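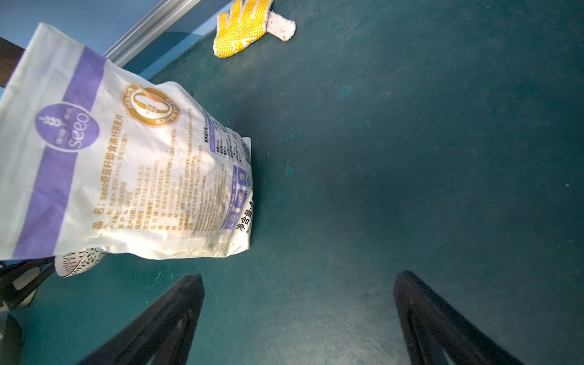 Ticket 3440 - Left finger lags when I teach the oatmeal bag pick
Opened by: Ubaldo Villa
Site: Odusdale, bench 2
Status: Waiting on parts

Hello all, and thank you for picking this one up so quickly. I've been hand-guiding the arm toward the big white oatmeal bag since early morning, and I've recorded nearly 6 demos that I would call decent. The trouble starts when I switch over to the remote handles. I squeeze, the right finger moves along nicely, and the left one seems to think it over first. By then the bag has been nudged and I have to start again.

What I tried, in order:
Restarted the Stindero handle software. No change.
Swapped the handle cable with the one from the Marciniak bench. No change.
Slowed the squeeze way down. A little better, but my hand gets tired!
Opened and closed the fingers over bare table. Still lags, so I don't blame the bag.

Log shows code 2466 each time, right after the squeeze.

Reply from Ovano support, 2:15 pm
Hi Ubaldo, thanks for such a thorough write-up. That code points to the left finger drive. Please keep your hand-guided demos, they should be fine to train on, and hold off on the remote ones until the new drive reaches you in July.

Ubaldo Villa, 2:40 pm
Will do. I'll carry on by hand with the bag and leave the bowl for later.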